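10th September

Wood moisture log, Rutherford shed. Went through the offcuts Morven brought over from Nelside. Weighed each piece, wrote the weight on masking tape, put them back on the rack with gaps between. The heaviest was 191 g. Scale was zeroed before each one.
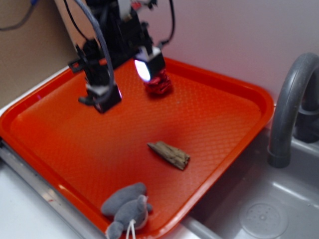

Oven stays at the low setting until the weights stop moving. Sheena wants three readings the same before we call a piece dry, which is fine by me. The February batch was pulled too early and the numbers are no use. I've crossed them out in the old book.

Callum has the pin meter. Need it back for the thick pieces. Also out of 400 grit.

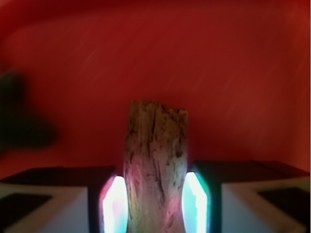
Do we weigh with the bark on?
Strip it first, then weigh, and note "stripped" next to the number. Bark weights go in the back of the book.

Left to do: relabel the bottom shelf, ask Quentin for the Plerham sheets.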